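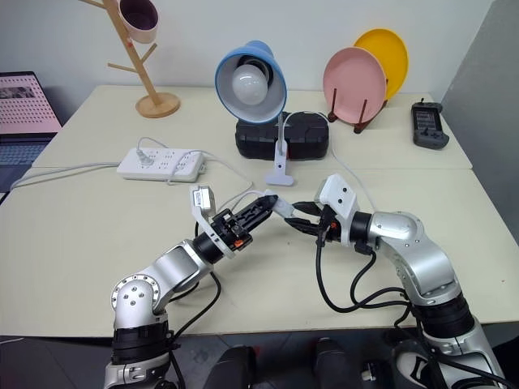

About Grandau

Grandau looks after holiday homes in the mountains, and has done so since Grigore Sandu let out his late aunt's farmhouse one winter and found that he enjoyed the letting more than the skiing. Today there are 70 houses in our care, from two-bedroom cabins by the river to a big old place called Ross that sleeps a whole wedding party (and has, several times!). We are still a family sort of company, and if you call before nine in the morning there's a fair chance Grigore will pick up himself, usually with his mouth full.

We don't own the houses. They belong to people who love them and can't be there all year, and we try to treat them the way you'd want a neighbor to treat yours. Last year we welcomed 445 parties of guests, and 339 of them had either stayed with us before or were sent by somebody who had.

Before a house joins our list, one of us sleeps there for two nights. We cook a proper dinner, run the bath, read in bed, and write down everything that bothered us. Old farmhouses were built long before anyone had a phone to charge, so sockets come up on nearly every visit. A plain white power strip with rows of socket holes, like the one on the table with a plug already in it, goes on our list for any house where guests like to work or play cards at the big table. We also ask for good reading lamps and a decent bread knife, and you would be surprised how long the bread knife can take.

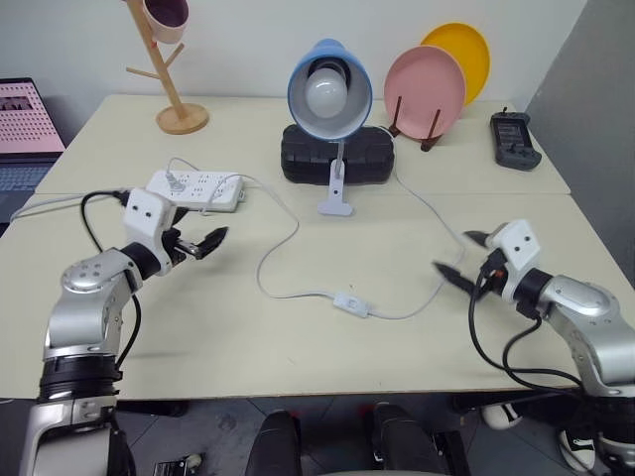 Owners often ask how we keep in touch when they live so far away. Every home gets a short written report each month, covering the roof, the heating and the garden. The white power strip on the table is the kind of small thing that goes in too, down at the bottom with the spare bulbs and the kettle. Some owners tell us they read that part first.

Our office is upstairs at Prenex, the old dairy, and there are 5 of us in it. We close for two weeks in May, when the snow has gone and the Furkico road is being mended.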